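Verkley Staff Forum > Shared Spaces > Food containers on the meeting tables

Posted by facilities_desk

Colleagues are reminded that food containers should not remain on the shared white tables after 2 p.m. The tables are booked throughout the afternoon, and containers without a name are being moved several times a day. Members of staff who bring lunch from home are asked to label both the box and the lid. Comments on this guidance are welcome in this thread.

Posted by L_Tian

Thank you for the notice. I would ask that the guidance distinguish between an open meal and a closed box. A lidded container on a table of that size does not prevent anyone from working, and the kitchen refrigerator on our floor has been full since June.

Posted by saha_floor2

I respectfully disagree with the previous poster. The difficulty is less the space than the power strip set into the tabletop. It has five sockets, and any spill near it is a matter for the building office. I would support a rule that containers stay at the far end from the sockets, with or without a lid. 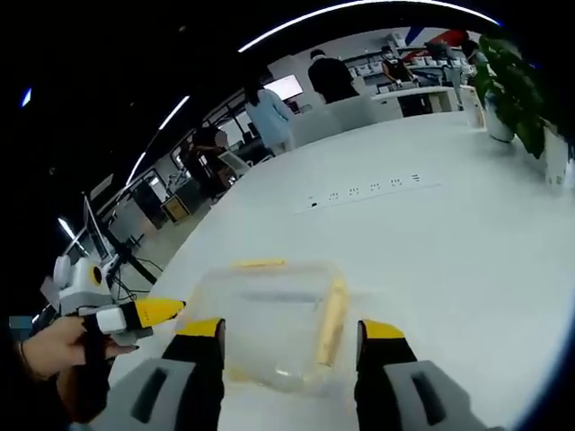

Photo: Shiuli Liyanage / Verkley Staff Forum

Posted by S_Liyanage

The box is the clear rectangular kind with rounded corners, which many of us use. As the plastic is transparent, a label on the side is easily read, and I see no need for one on the lid as well. I would also request that the potted plant be left where it is.

Posted by facilities_desk

The plant will remain. On labels, one per container is acceptable, provided that it gives a name and an extension. The request regarding the sockets has been passed to the building office under reference 584.

Posted by L_Tian

I accept the point about the sockets. I continue to object to the 2 p.m. limit - several of us take a late lunch - and ask that it be reviewed.

Posted by facilities_desk

The review has been opened under reference 591. The present limit applies until a decision is posted.

Comments (2)

brinix_guest: Our office uses a small shelf beside the door for lunch boxes. It has worked well and may be worth considering.

mk_gumider: Please confirm whether the limit also applies to drinking bottles.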